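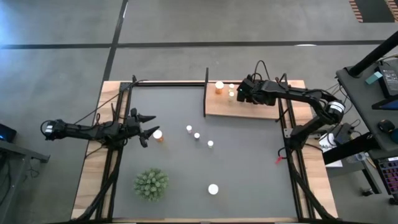

Thirumalai Warrier has been a community pharmacist for 24 years, and when I ask him what has changed most he goes straight to the labels. "When I began at Westel they were typed, and you could hear the typewriter from the bus stop," he says, pouring me a second cup of tea I hadn't asked for but was very glad of. We had been talking for a good while before we got on to containers, a subject on which he turns out to have feelings. An amber pill bottle with a white cap is, to him, a fine old thing. "Amber keeps the light off the tablets, and people know at once what it is. You don't mistake it for the mints." He does worry about caps, though, and about the customers whose hands are no longer up to them. "They won't tell you. They'll say everything's fine, and then you hear they've been leaving the top off since April."

He opened his own shop, Hurement, in 2000, with a loan from an uncle and a counter bought from a draper who was closing down. The counter is still there, and so are 2 of the draper's brass hooks, which hold umbrellas left behind by customers — he keeps them all, in case. I asked whether he had ever thought of moving somewhere bigger. "My wife thought of it. I thought of the counter."

Friday is his favourite day, when the older people come in before lunch and stay for a chat. He has a chair for them by the window, and he would sooner talk through a prescription sitting down than call it across the shop. "A man will ask you about his knee standing up," he told me. "For anything else he needs a chair."

He is supposed to be retiring, and has been for a while now. There is a niece who has qualified and may take over, and he is trying very hard not to give her advice. "I wrote some of it down instead," he admitted, and went off to find me the notebook, which took him almost until closing time.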